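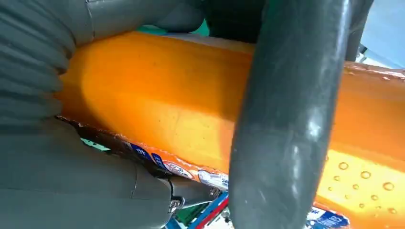
Ribbed finger on one side, smooth dark one on the other, droplets on the shiny orange thing in the middle. View from the wrist cam. 12/9/24

**1/**
OK, gripper thread! I've been posting bits of this build since July and people keep asking for the whole story in one place, so let me try. Grab a coffee, I get long-winded about fingers.

**2/**
The arm is called Rorby. It lives on a bench at Prurnstead, the shared workshop I joined last year mostly for the drill press. I wanted an arm at home that could put groceries away. My kitchen is tiny, so Rorby stays at the shop and I bring the groceries to it (yes, I carry food across town so a robot can pick it up, and I regret nothing).

**3/**
First hand I built was plain hard jaws. Great at wooden blocks! Terrible at a peach. I ate a lot of bruised peaches in July.

**4/**
So: soft fingers. The gray ribbed one in the photo is the kind I'm most excited about. Air goes in, the folds open up, the whole finger curls over whatever it's touching. You don't have to tell it the shape of the thing. It just sort of drapes itself on there and squeezes. I could watch it all evening and on several evenings I have.

**5/**
Molding them is messy and I love it. You pour the rubber slow, in a thin stream, from up high, into one corner of the mold. Bubbles are the enemy. One bubble in a rib wall and that's where it'll pop, usually with a noise like a very small duck.

**6/**
My first batch all went duck.

**7/**
What fixed it was Grażyna Kaczorowski, two benches over, who used to make silicone cake molds. She looked at my ribs and told me the corners were too sharp. Rounded them off, poured again, and that finger went 3635 cycles on the test stand before it started to leak. I had a target of 2000!! I did a lap of the workshop.

**8/**
The new goal is 4000. The current finger has thicker walls at the root, so it needs more air and closes a little slower. I can live with slower. It's putting away groceries, it isn't catching them.

**9/**
Air supply, since that was the top question last time: small pump, little tank, one valve per line, and a pressure sensor I should have bought months earlier. Before the sensor I was guessing by ear. Please don't guess by ear.

**10/**
Control code is called Stilodley. It's a mess, but it's MY mess. Main loop is: close until the pressure bumps up, wait, nudge the arm up a hair, check the pressure again. If it sags, let go and try a fresh spot. That second check saved me more drops than any clever vision stuff I've tried.

**11/**
Things I want to get better at: shiny stuff and wet stuff. Shiny is hard for the camera, you get a bright stripe down the middle and my edge finder thinks it's looking at 2 objects. Wet is hard for the fingers. Put them together and you've got most of what comes out of a fridge.

**12/**
For slick things I've been playing with how hard to press. My gut said more pressure. My gut was wrong a lot of the time! Too much and a round thing squirts out the front like a bar of soap. Easing in, getting wrapped over the top, and then adding pressure has been much kinder.

**13/**
Long things are their own puzzle. Grab near one end and the other end droops and twists the hand. I've been trying the middle first, then shifting over if there's a label ridge or a seam in the way. No winner yet. If you've done this with sausages, cucumbers, paint tubes, whatever, tell me what worked!

**14/**
Camera notes. Having it down by the hand is so much better than my old one up on a pole. The downside is that the fingers hog the view. Half of what I see is finger. I'm teaching Stilodley to ignore anything finger-shaped and gray, and it will now happily ignore a gray mug too. Work in progress.

**15/**
Someone asked about the mount. The bracket is printed, and it's version Sandhu, named after the street where I dropped the previous one off my bike. Thread locker on every screw now. The shaking from the arm will back them out in an afternoon if you skip it.

**16/**
Next up: a better wrist joint so Rorby can tilt sideways into a fridge shelf without bonking the one above. I have a cardboard fridge for practice. It has a cardboard butter drawer. I'm very proud of the butter drawer.

**17/**
Mold files go up once I clean out the rib version with the sharp corners, so no one else has to hear the duck. Questions welcome, I'll be at the bench most of tonight with the pump running, so replies may be slow!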